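Chopsticks! Why so many kinds?
Thursday pages, by Dale Després

Two sticks. No blade, no prongs, no moving parts. And people have been eating with them for thousands of years. Pretty good for two sticks.

First, the shape. One end is thick, thats where you hold it. Look closely and the thick end is often squared off. Why? A square stick doesn't roll off the table. A round one does, and then you are crawling under a chair.

The other end is thinner. That's the food end.

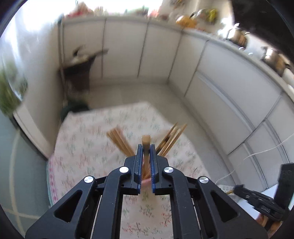
Now, what are they made of? Lots are wood. Bamboo too, which is really a giant grass. Some are metal, some plastic. Wood grips noodles well. Metal is slippery, so go slow. Wood does need to dry all the way before it goes in a drawer, or it can get moldy. Yuck.

Color matters too. Say you have plain ones and fancy ones all mixed up after washing. Time to sort! Make a pile for each kind, then match them up in 2s. One left over? Check the sink. Then check the floor.

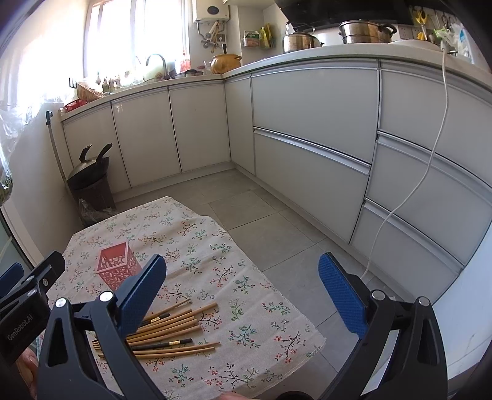
Light-brown wooden chopsticks, and black ones with gold bands. Can you spot the basket with round holes?

Holes in a basket are handy, by the way. Air gets in, drips get out. A solid cup keeps the water at the bottom, right where the tips are.

Try it at home: mix up 12 chopsticks, close your eyes and sort them just by touch. You get 90 seconds. Feel for the square ends frist. Then swap with a friend and see who's faster.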